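Ticket 2101: Left/right gripper pose swap in head-view tracking
Project: Garley bimanual demonstrations
Component: Preda pose tracker
Status: Resolved, monitoring
Priority: High 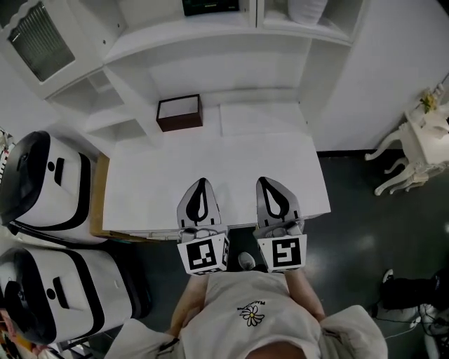
Pose swaps between the left and right grippers are showing up in the Korkberg recordings after the August tracker update. The two trajectories exchange labels for a short run of frames, then switch back. Policy training on this data gives a jump in both arms at the start of the reach. All failures found so far have the grippers side by side at the near edge of the table, fingertips on the edge, with a marker block on each. The printed patterns differ between the left and right blocks, so the ID should settle the assignment whenever both decode.

Steps to reproduce
1. Load episode 213 from the Korkberg set.
2. Run the tracker with default settings.
3. Plot lateral position for both grippers. Labels cross at frame 96.

Expected: labels follow marker ID.
Observed: labels follow nearest previous position.

Update 1
Checked calibration first. Reprojection error is within limits and the camera intrinsics match the Birnance file. Ruled out.

Update 2
Re-ran with the smoothing filter off. Swap still present, shorter. The filter spreads the error but does not cause it.

Update 3
Found it. When one marker fails to decode, the tracker falls back to nearest-neighbor matching. The new release keeps the fallback active for 11 frames after the ID returns. With the grippers close together, the match can go to the wrong block and stay there.

Fix
Fallback hold set to 0. A decoded ID now overrides the position match immediately. If neither marker decodes, the pose is written as missing and the frame is masked in training.

Result
Episode 213 is clean. Reprocessing the full Korkberg set gave no label crossings. Masked frames went up slightly, mostly during fast wrist rotation. Policy retraining is queued with the same seed and config as the last run.

Open item
The Birnance set used the same release and has not been reprocessed. Do not merge it until that is done.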